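Goden Two-Arm Tabletop Kit: Four Weeks In
Posted January 16, 2026 by Pallavi Thakur
Filed under: Robots, Desk Stuff, Reviews

So I finally caved and bought the Goden. If you've been reading this blog since the vinyl cutter days you know I've wanted a pair of robot arms for ages, and when the two-arm version of the kit came back in stock over the holidays I ordered it before I could talk myself out of it. Four weeks later I have opinions!

What comes with it: two arms (in parts), two grippers, the long mounting plate, the controller boards, power supply, cables, a bag of screws that I'd call generous, and a license for the Sener software. You also get a camera for the gripper. You don't get a table, and the arms really want a solid one. Mine are up on the marble-look table at the Flurnovdale makerspace, where Renato Ibarra helped me get the plate sitting straight.

Putting it together

I'm decent with a hex key and I still needed two long evenings for the build. The manual is fine up to the shoulder and then it gets weirdly thin. There's one step for the wrist that just shows the finished wrist. Renato figured it out from a forum post (thank you, whoever you are) and the second arm went together in less than half the time. My one big tip is to label the motors before you start. They look identical, they are not set up identically, and I put two of them in backwards order and had to open the whole elbow again.

Once they're standing, though, they feel good. White links, black joints, no wobble that I can feel when I push on them by hand. I'd leaned toward the Østergaard pair for a while because it looks sleeker in the store photos, but Guðlaug Nørgaard has those at her shop and let me play with them for an afternoon, and I like the Goden joints better. They move more smoothly when you guide them around.

What I use them for

Straps. I'm serious! I sell printed lanyards and fabric straps as a side thing, and sorting and laying them out is the part I hate most. Floppy fabric is also a pretty mean test for any gripper, so if the kit can handle this it can handle the blocks and cups everybody else tries. 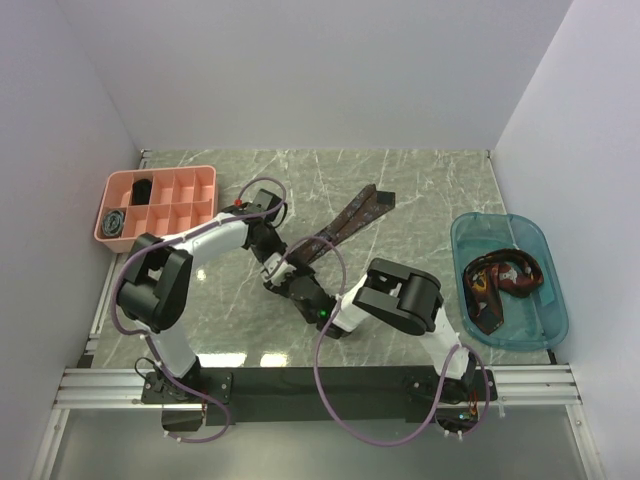

Teaching them a new job goes like this in Sener: you start a recording, walk the arms through the task, stop, reset the table, and do it again. And again. The guide says 200 recordings is a decent number for a fabric task, and I groaned when I read that, but with a podcast on it's kind of relaxing. You can throw out the bad takes afterward, and I threw out plenty. The first week I kept changing how I approached the strap from one take to the next, which is a great way to teach a robot to be as indecisive as I am.

The part I'm happiest with is getting both arms to work near each other. I expected a lot of clunking. You can set a keep-away distance in the software, and the default is so cautious that the arms act like strangers in an elevator, so turn it down bit by bit until they can get close enough to share a piece of fabric. Do it slowly. Keep a hand by the power switch the first few times. I squeaked out loud at least once.

The grippers

Okay, this is where it gets mixed. The fingers close evenly and they hit the same spot again when I ask them to, which was my main worry. But they're chunky. On a flat strap lying on a smooth, hard surface there isn't much to grab, and the trick is to come down right at a crease or a fold so there's a bit of fabric standing up. I wasted days going for the flat parts. Go for the wrinkles!

They also scuff. It doesn't bother me much, but if you want your gear to look new forever, this will make you sad. Goden sells spare fingers and I'd add a pair to the first order and save on shipping.
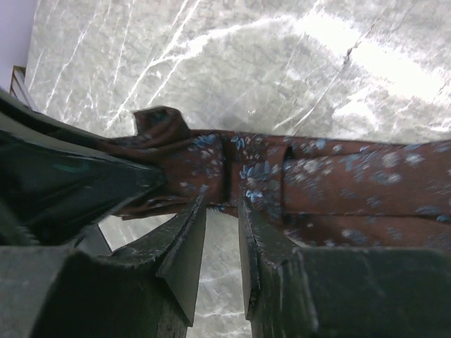 Gripper camera view of the brown floral fabric, with a finger on either side of the gap. Check out the wear on those edges.

The gripper camera is better than I expected for something thrown in the box. It picks up the little blue flowers on my brown print just fine. Shiny tabletops are a different story, because you get bright patches of glare from the lights overhead. Tove Ásgeirsdóttir told me to try a matte desk mat and I keep forgetting to buy one.

Cables

My biggest gripe. There are no clips on the arms at all, so the cables swing around in big loops. Leave them enough slack for the full reach or you'll yank a plug out (ask me how I know). I'd happily have paid a little more for proper cable guides. Sticky hook-and-loop ties are next on my list.

Support

I wrote in once, about a motor that kept losing its zero position. I got a real answer the next day from a person with a name, plus a small firmware file that fixed it. No complaints there.

Should you get it?

If you want something that works out of the box, no. You'll be building, then recording, then wondering why it did that. If you like tinkering and you've got a repetitive two-handed job that doesn't need to be fast, I think it's worth the money, and I'd buy the two-arm kit again over the single. One arm on a floppy strap is just dragging it around.

Four stars out of five from me, with the missing one going to the cables and that wrist page in the manual. Next up I want to try teaching them to fold a strap in half, so if you've got a folding setup that works on this kit, please drop it in the comments!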